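How to set up a cold coffee dispenser for a houseful of guests

Posted in Drinks and Entertaining
2,613 views

If you've ever spent a whole family lunch standing over a kettle while everybody else was out in the garden, you'll understand why I bought a tall drinks dispenser. We had 31 people coming that July, half of them coffee drinkers, and my sister-in-law suggested (quite kindly, I think) that perhaps people could pour their own for once. So now they do, and I have had a good many emails asking how I go about it, so I've written the whole thing out properly at last.

You'll want a tall dispenser with a tap, a drip tray to stand it on or under the tap, coarsely ground coffee, cold water, a very large jug or a clean lidded bucket, a fine sieve and some muslin. A second dispenser for plain water is well worth having if you can borrow one. Glasses too, of course, and small ones for preference. More on those in a moment.

The night before

Make the coffee first. I use one part coffee to eight parts water by weight, which gives something you can drink as it comes, over ice, without anybody pulling a face. My usual is the Filomeo dark roast, but whatever you like hot you will very probably like cold. Put the grounds in the jug, pour the water over slowly, give it a gentle stir so there are no dry clumps sulking on top, put the lid on and leave it in the fridge overnight. Fourteen hours or so suits me. I once forgot a batch for 23 hours and it was a bit woody, but we drank it all the same!

In the morning, strain it through the sieve, and then again through the sieve lined with damp muslin. Do have patience with the second straining. It drips away at its own pace and if you squeeze the cloth you'll push all the fine silt through, and silt is the one thing a dispenser tap really doesn't care for. Go and have your breakfast.

Getting the dispenser ready

Wash the container in warm soapy water and rinse it more times than seems necessary. Then unscrew the tap and wash that on its own, with an old soft toothbrush if you have one, as yesterday's orange squash likes to hide in there. Check the rubber washer is sitting flat before you screw it all back together, finger tight and no more.

Now fill it with a couple of cups of plain water and leave it standing over a tea towel while you do something else. If the towel is dry after ten minutes, you're fine. If it isn't, take the tap off, turn the washer over and try again.

Choose where it's going to live before you fill it, please. A full one is a great heavy thing and I have shuffled one the length of a table exactly once. Put it near the front of a steady, level table, with room at the side for glasses, and out of the sun. Then pour the coffee in with a jug, a bit at a time, and put the lid on.

Pouring a glass

Stand a glass on the grate first and see whether it fits under the tap with a little room to spare. If it doesn't, hold it just above the grate instead. Work the tap gently, stop when the glass is somewhere between a third and a half full, and wait for the last drops before you take it away. That leaves room for ice and milk. I like ribbed glasses for this job, they're easy to keep hold of when your fingers are damp. Always pour the first one yourself and tip it down the sink, then pour another and taste it. If it's too strong, add cold water to the container a cupful at a time, and stir with something long.

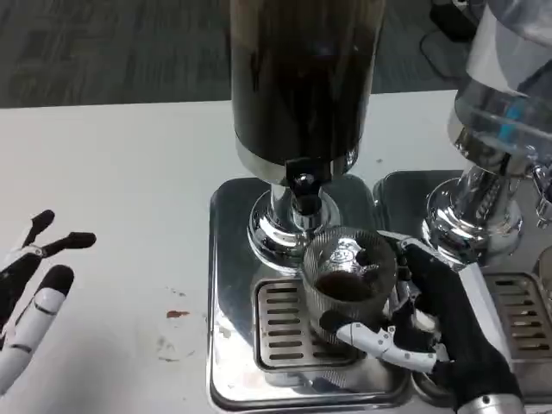
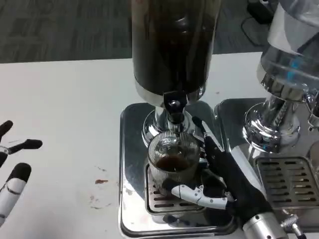
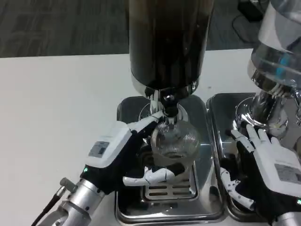 Zeeshan Hayat

Keeping it going through the afternoon

Give the tray a wipe whenever you're passing. Steel shows every drop and smear, and a slotted grate will hold on to more coffee than you'd think, so lift it out and empty what's underneath before it gets a chance to slop over. Dry the chrome with a soft cloth if you want it to shine.

Don't put loose ice in with the coffee or it'll be weak as tea by three o'clock. Keep the ice in a bowl next to the glasses, and top up the container from a jug kept in the fridge.

If the tap slows to a dribble, check the lid before you blame the coffee. A lid that fits too snugly won't let any air in, and lifting it a crack usually gets things moving. If that doesn't help, there's silt in the tap, and I'm afraid it means emptying the lot and getting the toothbrush out again.

Anything left at the end of the day goes into a clean bottle in the fridge and gets drunk within two days. Take the tap apart to dry overnight before you put everything away.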